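Kivex Flower Handling: Our Semester Report

Project group 4, Deddale robotics course
4 May 2021

Okay, so the assignment was "pick an object class that is annoying to grasp and make two arms deal with it." Most groups went for bags or cloth. We went for artificial flowers (my idea, I will take the blame), and we called the project Kivex after a typo in the first commit that we never got around to fixing.

What we wanted to do

The plan on paper was simple. Flowers get dumped on the table, the two arms pick them up one at a time, and each flower goes into a container with the bloom end up. We wrote down a goal of 20 flowers in a row without a human hand touching the table. Looking back, that was a pretty brave number for people who had never tuned a gripper before!

I did the grasp selection, Hamish Tautahi did the arm control, and we shared the data recording between us, mostly in the evenings when the lab was quieter and you could actually think.

Why roses are hard

A rose stem is thin and stiff and it has fake thorns on it. If you grab it near the middle it spins, because all the weight is up in the bloom, and the whole thing swings around and points somewhere you didn't plan for. If you grab it close to the bloom you get way less swing, but the petals get in the way of the fingers. And if two stems are crossed (they are always crossed), lifting the lower one drags the upper one along for the ride.

The blue flowers were a different kind of headache. They have soft, wide petals and a bunch of little branching stalks, and our segmentation kept deciding that one flower was five flowers. I spent a whole weekend on this and the fix was embarrassingly small: I merged any two masks that shared a stalk. It isn't perfect. It still splits a flower when a rose stem lies right across it.

How we recorded the data

We used teleoperation for the demonstrations. One person drives both arms, the other one resets the table and keeps notes. We ended up with 100 demonstrations, and 40 of those had to go in the trash when we found out the wrist camera clock was drifting. That was a sad afternoon. Hamish wrote a little check script after that, called Sanna, that compares timestamps before each session and refuses to start if they don't line up. It's annoying and it saved us at least twice.

Things we changed along the way:

Closing speed. We slowed the fingers way down for the last bit of travel. With fast closing, stems got flicked out of the jaws.

Approach angle. Coming in straight from above works fine for a bloom lying on its side, but for a flower on top of another flower we tilt the gripper so one finger goes underneath.

Cable slack. The wrist cables need enough loop to let the arm turn, but a big loop drags on the table and pushes flowers around. We went back and forth on this all of May and I'm still not happy with it.

Wait, no, that last one should say all semester. May only just started. Leaving it in so Hamish can laugh at me.

Handing over between arms

This was the part I was most excited about. When a flower is too far over for one arm to place it, the other arm has to take it. Our first version had both arms meet at a fixed point above the center of the table, which looked super cool and failed nearly every time, as the stem was never at the angle we assumed. The second version lays the flower down again in a zone both arms can reach, and the other arm picks it up from there. Slower, kind of boring, much more reliable. We called that one Zonden in the code and it's the version we turned in.

Results

We did not hit the goal. Our best streak ended on a rose with its stem under two others, and the policy just kept nudging it along the table until I pressed stop. Single roses with some space around them are good now. Mixed piles with the blue flowers are hit or miss, and I'd say more miss on days when we hadn't recalibrated the wrist cameras.

If we had another semester I'd spend it on pulling crossed stems apart first and only then thinking about placing. I'd also want a camera view that doesn't lose the tip of the stem as soon as the fingers close.

Roses, blue flowers and the arms:
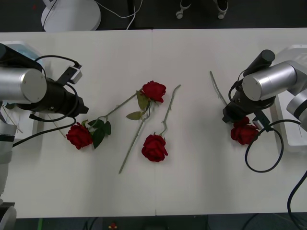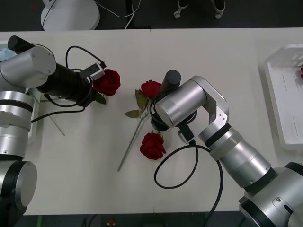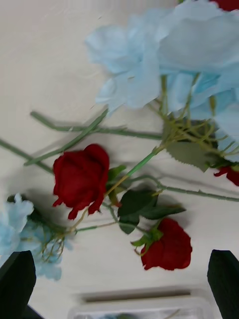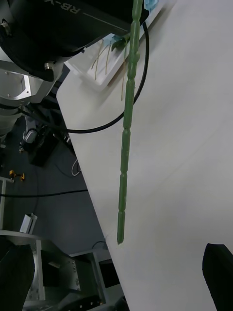

Comments

Sheila Bellamy
Really enjoyed reading this, and I'm glad you wrote up the handover that failed as well as the one you turned in. My group had the same trouble with a fixed meeting point, except with spoons. Did you try choosing the grasp from the bloom end every time, even when the stem was easier to reach? I'd guess you lose a few picks to petals blocking the fingers, but the swing would be so much smaller that the placing might make up for it. Also, would you share the timestamp script? We lost a session to the same kind of clock drift and are still lining up the files by hand.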